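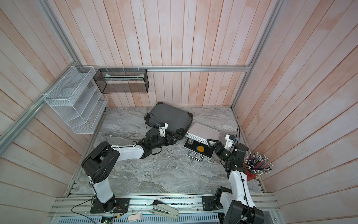

Nazma Roy wanted to know whether a two-arm bench kit is any use in an ordinary home workshop, or whether you'd spend more time fussing with it than you'd save on the tidying.

Fair question, Nazma, and I've had the Kutia two-arm kit going long enough to have an opinion! I love it. It's also slow, a bit particular, and completely uninterested in your plans for the afternoon. So these are my tips for getting a decent result out of it when the job is cases, stationery and all the bits that pile up on a bench.

## Before you switch it on

- **Mount to a rail, not the benchtop.** Both arms want something stiff under their base plates. Aluminium extrusion is the go, and you can slide things along later when you change your mind (you will).
- **Hang what you can.** Wire-mesh trays and baskets zip-tied to the rails keep paper up off the work surface. Snip the tails flush so nothing catches.
- **Deal with the cables first.** Leave enough slack for a full reach, then tie them back. I did this last and had to do it all again.
- **Start with the hard-shell stuff.** Cases keep their shape when a gripper nudges them. Soft pouches can wait until February's update has settled in.

## Handles and lids

A case handle is a lovely target for two arms working together. Set the case with its handle towards the arms, leave a clear patch in front of it, and bring the grippers in from either side at low speed. I run mine at setting 2 for anything with a handle and setting 3 for pushing things about.

If you've got an open case on the bench as well, give it some room. A propped lid is easy to bump, and dice and poker chips travel a surprising distance across a hard floor! 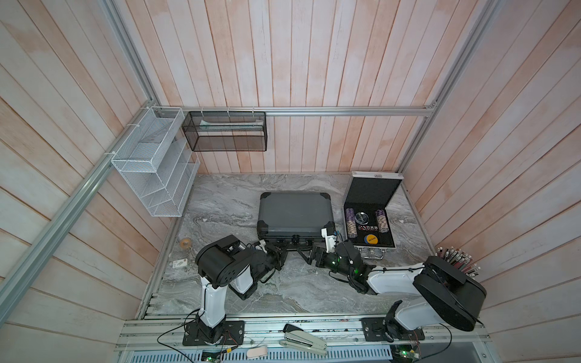
*Both arms reaching for the dark case, with the poker set open beside it.*

Menaka Barua asked about shiny surfaces. Ribbed aluminium throws bright stripes at the wrist cameras, so I swapped my bench lamp for a softer Calora one and turned it to face the wall. Much better. A busy benchtop pattern hasn't bothered the kit at all, which I didn't expect.

With two cases side by side, keep a strip of bench showing between them. The fingers need somewhere to go, and you'll want to see the gap on the wrist view before you commit to a grab. 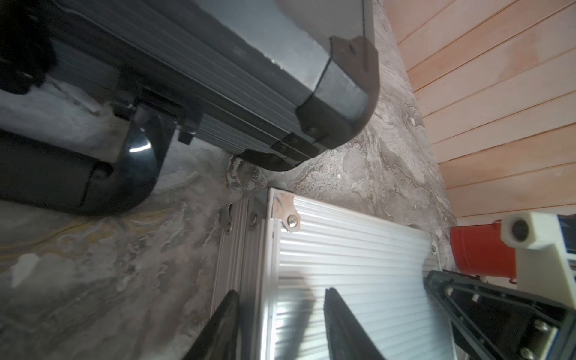 ## What I'd change

The manual is thin on gripper care. Wipe the fingers with a barely damp cloth, let them dry, and check the bracket screws while you're there. I'd also like a longer power lead in the box.

Spare fingers are part number 843 if you're ordering, and 300 mm zip ties are plenty long for the baskets.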